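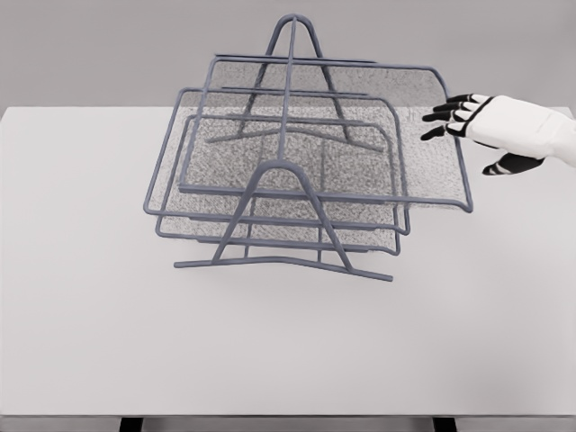 論文一覧 > 情報行動・消費者研究 > 第4節

4.2 支援者の継続率と進捗報告の間隔

本節では、購入型クラウドファンディングにおける進捗報告の間隔が、支援者の再支援に及ぼす影響を検討する。分析対象は、支援募集サイトZatentに掲載された卓上機器分野の案件のうち、目標額に到達し、かつ募集終了後の報告履歴が公開されているものとした。支援者の標本は2000名である。履歴の取得は2018年9月9日に行い、以後に追加された報告は含めていない。

報告間隔は、募集終了日から初回出荷日までに投稿された報告について、隣接する投稿の間の日数の中央値として定義した。出荷日が複数ある案件では最初の日付を採用した。再支援は、同一サイト内で別案件に支援を行った場合に1、それ以外を0とする二値変数である。

図2に、報告間隔と再支援率の関係を示す。間隔が9日以内の群では再支援率が高く、間隔が延びるにつれて低下し、最長の群ではその半分近くとなった。支援額および出荷遅延日数を統制した場合も、係数の符号は変わらない。

図2 報告間隔の区分別にみた再支援率(誤差棒は標準誤差)

ただし、Macapagal社およびNitcombe社の案件は、報告の大半が自動配信によるものであったため、感度分析では除外した。除外後の推定値は全標本のものとほぼ一致する。一方、Zirksteadの案件では報告文が極端に短く、間隔のみを指標とすることの妥当性に疑問が残る。文字数による重み付けは11月に公開された改訂版の履歴形式に依存するため、本稿では扱わない。

報告の内容区分(製造、認証、物流)と再支援との関連については、次節で述べる。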